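**Lis disc rack, two-peg**

The Lis is a small wooden rack that holds round discs on edge. Dostidness has sold it for eight years under four descriptions, all of them longer than the rack deserves. It has a base and two upright pegs. You put discs in it and then they are in it.

We started making them after Ravindra Lodhi got tired of finding his discs in a stack with the one he wanted at the bottom. Standing up, they can be told apart by color and pulled out with one hand, leaving the other free for coffee or whatever you do at a bench.

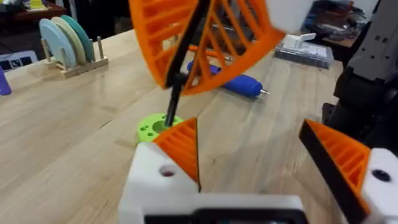 Color is worth a thought when you order. Discs are sold separately and come in pale blue, teal and a cream-green that Tonantzin Orozco named and has refused to rename. Pick shades you can tell apart under bad lighting. Two near-identical blues looked great in the Hustham showroom and caused a month of returns.

**Details**

- Base length: 174 mm
- Peg height: 105 mm
- Weight, empty: 71 g
- Finish: oil, one coat, redo it when you remember
- Assembly: push pegs into holes

The rack will stand on any flat surface. It looks best on a wooden bench, where it also becomes slightly harder to find.

**Will it hold Prenus discs?** Yes, the standard ones. The thick ones lean, and we've stopped arguing with customers about whether leaning counts as holding.

Spare pegs ship in pairs. If you've lost only one, you'll soon have a spare spare.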